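**Household Textiles, session 4: sorting and the basket**
Monday, August 18, 2025. Notes by Quentin Courtois.

Most laundry advice is repeated because it sounds right. The reading for this week (the Ludunard booklet, pp. 1–23) tells you to sort into five piles. I have yet to see a good argument for five. Darks and lights, with towels kept apart, will do for most homes, and the booklet's own tables don't show otherwise.

Be equally suspicious of claims about baskets. Sellers say that holes in the sides "keep clothes fresh." Air can get through a hole, fine. How much of it reaches the middle of a bunched-up sweatshirt is another matter, and the booklet gives no measurements.
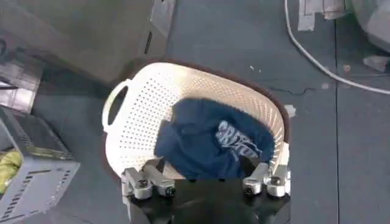 Printed clothes come with their own folklore. "Always turn the print inside out" is probably sound, given that rubbing wears down a raised print. "Never wash a print with plain navy" I would want to see tested. Read the care label first and the internet second.

Terms to know:

- *load*: what goes in the drum, by dry weight
- *colorfast*: holds its dye in the wash (ask: at what temperature?)
- *pilling*: small balls of fiber on the surface

**For next time**

1. Find one laundry rule you grew up with and look for its source.
2. Write up to 200 words on what would prove it wrong.
3. Bring one dark garment, unwashed is OK.

The Tanesside handout from January is out of date on detergent doses. Please don't cite it.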